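Início | Disciplinas | Materiais | Contato

Gestão Municipal, Aula 8: eventos de rua e orçamento local

O fechamento de uma rua para festa de bairro depende de autorização da prefeitura. O pedido é feito pela associação de moradores e indica o trecho, o horário e o responsável. Em Pullinow, caso que usaremos até junho, o prazo mínimo é de 8 dias antes do evento.

As despesas entram em duas rubricas: limpeza urbana e trânsito. Horas extras de agentes vão na segunda, mesmo quando o serviço é pago pelo fundo de cultura.

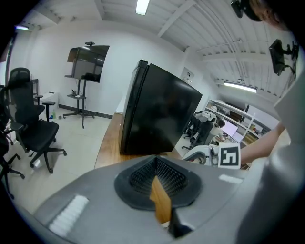 Quem paga a sinalização quando a festa é organizada pelos moradores?

A prefeitura cede os cavaletes e a associação paga o transporte. Em Pullinow, o valor foi de 251 reais por trecho.

Leitura para a próxima aula: Solanki, capítulo 2, até a página 78. Trazer anotada a diferença entre autorização e permissão de uso.

Comentários

Dagim Habte: O capítulo está na pasta da turma ou só na biblioteca?

Océane Tremblay: Está na pasta, junto com a lei do município.

Cadi Mathias: Na minha cidade o transporte também é por conta da prefeitura.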